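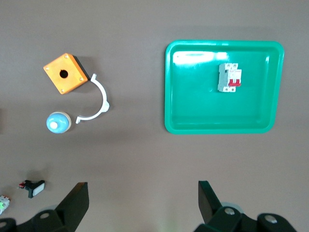
Buttons, Boxes and Breakers: The Salinas Bench Album

Parts out on the table before anything goes together. The orange box still has its black hole where a button mounts, the pale blue cap is down below it, and the little breaker has the green tray all to itself. I love this stage!

Hi and welcome back to the album page. If you're new, I'm Refugio Lozano, and I put together small control boxes (start buttons, stop buttons, the odd lamp) for people around Salinas who have old shop tools they'd like to keep using. It started with my own drill press, then my neighbor's bench grinder, and then word got out and I had a shelf full of other people's half-dead switches. I'm not complaining. It's the best hobby I've ever had, and it takes up a lot less room than the canoe did.

This album goes with the Stilen job, which I started in October and which kept growing. Stilen is a little cabinet shop, very nice people, and they wanted matching push-button stations on all their machines so that everybody reaches for the same thing in the same place. I said sure, how hard can it be. Well! The boxes were easy. Agreeing on colors took us most of a month.

About the colors

I like orange for the lid because you can find it from across a dusty shop, and I like a dark base because it hides fingerprints and glue. The blue caps were my idea too and I had to fight for them a little. Rutilio Arriaga runs the floor over there and he wanted everything in gray (he has gray walls, gray cabinets and a gray truck). We settled on blue for the reset buttons only, and the stops stayed red the way they should be. He told me last week he's gotten used to it, and from Rutilio that's a parade.

I do like a mushroom-style button. You can hit it with the heel of your hand when you're holding a board, and you don't have to look down for it. The flat ones look tidier in a catalog but I've gone off them completely.

About the trays

People write to me about the trays more than anything else I post, so here we go: any shallow tray with rounded corners and a raised lip will do. I got a stack of bright ones years ago and I've never gone back to jars. Small breakers go in a tray, screws go in a tray, my glasses go in a tray. With a jar you end up tipping everything out to find the one thing at the bottom, and then it's under the fridge.

I also like a plain, dull tabletop under it all. I used to work on a patterned tablecloth (my aunt's, sunflowers) and I lost more white clips on that thing than I care to remember. On brown-gray a white clip practically shouts at you.

A few things I've been asked

What's the little breaker for? On these jobs it protects the control side. I don't do any of the mains wiring myself, the shop's own electrician does that and signs for it, and please do the same at your place.

Do I sell the boxes? Not really. I'll make one if you're local and patient - mostly patient. I ordered 16 lids from Fetow for the Stilen job and kept the extras, so there are a few in the cupboard if somebody needs a spare.

Do the caps wear out? The ones I've replaced had mostly faded or cracked from sitting in a sunny window. The contacts underneath tend to go first, and they're cheap.

How do I keep the orders straight? A paper notebook, and every box gets a number in it. The first Stilen box is 1801, which was a typo the first time I wrote it, and then I'd already made the label, so now they go up from there.

What's next

Once the last of the stations is over at the shop I want to sort out the Jivonlow drawer. That's what we call the big bottom drawer in my garage, after the label on it, and it has almost 1000 terminals in it with no order to them whatsoever. My sister has offered to help if I feed her. I'll put up a separate album when we get to it, with befores and afters, and I'll try to keep the lunch out of the shots.

If you've got an old button station with a good color on it, send me a picture! I'm looking for a real 1960s green in particular, the kind that's almost gray. The contact form is at the bottom of the page and I answer in the evenings, usually after seven.

Back to all albums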